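Modul 3413, Raum und Nutzung
Projektbericht, Hochschule Nenitbridge
Standort: Werkraum 2, Gebäude Lorndale

# Der runde Tisch und seine Folgen

## 1 Ausgangslage

Unser Auftrag war, einen gemeinschaftlich genutzten Arbeitsraum zu untersuchen und daraus Vorschläge für die Möblierung abzuleiten. Wir haben uns für den Werkraum entschieden, den wir selbst am besten kennen und in dem wir regelmäßig keinen Platz finden. Wissenschaftliche Distanz sieht anders aus, aber der Weg war kurz.

Laut Raumkonzept soll der Werkraum »konzentriertes und kommunikatives Arbeiten gleichermaßen« ermöglichen. Die Möbel wurden nach diesem Satz ausgesucht. Es gibt einen runden Tisch, weil runde Tische als kommunikativ gelten, und gelbe Stühle, weil Gelb offenbar die Konzentration übernimmt. Für Ablage war im Konzept ein eigener Absatz vorgesehen, der in der gültigen Fassung aus einer Überschrift besteht.

## 2 Vorgehen

Beobachtet wurde im Juli, vormittags und am späten Nachmittag. Wir haben notiert, was auf und neben den Tischen liegt, wie nah die Leute heranrücken und welche Teile der Tischfläche tatsächlich benutzt werden. Befragt haben wir niemanden systematisch. Der Fragebogen war fertig, der Drucker hatte andere Pläne.

Ein Gespräch beim Mittagessen im Thongdee hat uns mehr gebracht als die Rasterkarte, auf der wir jede Viertelstunde Kreuze machen wollten. Dort wurde der Tisch einhellig gelobt und im selben Atemzug als unbrauchbar bezeichnet. Diese beiden Aussagen vertragen sich besser, als wir dachten.

## 3 Beobachtungen

### 3.1 Die Mitte

An einem rechteckigen Tisch hat jeder ein Stück Kante und eine ungefähre Vorstellung davon, wo der Nachbar beginnt. Am runden Tisch fehlt diese Grenze, und das Material sucht sich seinen Platz selbst. Papier wandert nach innen und Werkzeug hinterher. Was einmal in der Mitte liegt, gehört allen und wird von keinem weggeräumt.

Dazu kommen Textilien. In unseren Notizen taucht das Stichwort »Streifen« so häufig auf, dass wir zeitweise eine eigene Kategorie dafür führten.
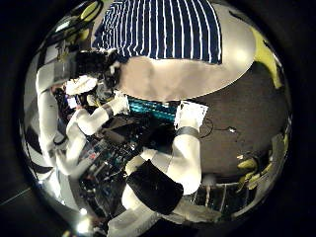

*Abb. 1: Marineblauer Stoff mit feinen weißen Streifen, darunter die helle Fläche. Türkis und Papier weiter unten.*

Für die Auswertung haben wir solche Situationen unter »Arbeitsfläche, geteilt« abgelegt. Geteilt heißt dabei vor allem, dass Stoff, Karten und Geräte sehr dicht beieinander vorkommen. Eine Karte oder ein Blatt Papier wird dann eben hochkant gehalten. Das ist platzsparend und zum Schreiben ungeeignet.

### 3.2 Der Rand des Geschehens

Wo die Tischfläche aufhört, beginnt das Regal zu interessieren. Wir hatten angenommen, dass Regale zum Einräumen dienen. Im Alltag arbeiten sie eher als Kulisse — man stellt Dinge davor, weil man beim Davorstellen schon das gute Gefühl des Einräumens hat.

Farblich ist die Zone unübersichtlich. Gelb zieht den Blick sofort an, Weiß sammelt sich unten, und alles Dunkle verschwindet in allem anderen Dunklen. Wer dort ein schwarzes Ladegerät sucht, sollte Zeit mitbringen.

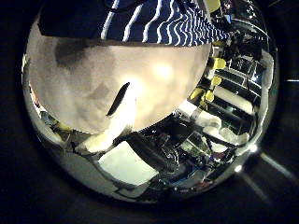

### 3.3 Stühle

Die gelben Stühle sind der unbestrittene Erfolg der Einrichtung. Sie sind von überall zu sehen, und auf dem grauen Teppich wirken sie wie Markierungen für etwas, das noch erklärt wird. Ihr Nachteil ist ihre Beweglichkeit im sozialen Sinn. Ein Stuhl, der im Weg steht, wird ein Stück weitergeschoben, und dort steht er wieder im Weg, nur für jemand anderen.

In der Planungssoftware Clura haben wir versucht, eine Idealstellung zu zeichnen. Das Ergebnis sah hervorragend aus, solange man auf Personen verzichtete. Mit Personen musste man zwischen Beinfreiheit und Fensterzugang wählen.

Am Tisch selbst genügt ein Unterarm, um eine Fläche zu beanspruchen. Ein flaches graues Gerät am oberen Ende, ein gestreifter Ärmel quer davor, und das Revier ist abgesteckt. Das Kabel liegt solange auf dem Teppich, wo es laut Raumkonzept nicht liegen dürfte.
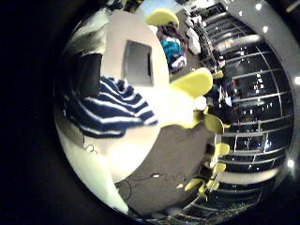 ### 3.4 Gebeugte Haltung

Mit der Belegung der Mitte ändert sich auch die Körperhaltung. Man lehnt sich zum Tisch hin, weil die Sache, um die es geht, selten an der Kante stattfindet. Die Elektronik hat es bequemer: Platinen und Kabelgewirr bleiben unterhalb des Geschehens und bilden dort ihren eigenen Bezirk, den wir in der Karte zunächst als »sonstiges« und später als »Kabel« eingetragen haben.

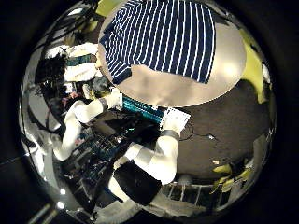

**Empfehlungen: Ablage und Kabel**

Das Modul stellt für die Umsetzung 200 Euro in Aussicht. Eine frühere Gruppe hatte für denselben Raum 3000 Euro beantragt und dafür eine freundliche Mail bekommen. Wir bleiben deshalb bescheiden:

- Haken an der Wand, in Griffweite des Tisches, für Kleidung und Stoffe.
- Flache Kisten für Platinen und Kabel, beschriftet, möglichst nicht in Schwarz.
- Ein Kabelkanal entlang der Strecke, die ohnehin alle benutzen.
- Klemmbretter für Papier und Karten.

Der runde Tisch bleibt. Wir haben ihn im Entwurf zweimal ersetzt und beide Male festgestellt, dass der rechteckige Nachfolger nicht durch die Tür passt.

**Offene Punkte**

Ungeklärt ist, wer die Haken anbringen darf. Die Anfrage an die Gebäudeverwaltung Lorndale läuft, das Formular dafür verlangt eine Skizze mit Bemaßung. Diese liegt vor, vermutlich in der Mitte des Tisches.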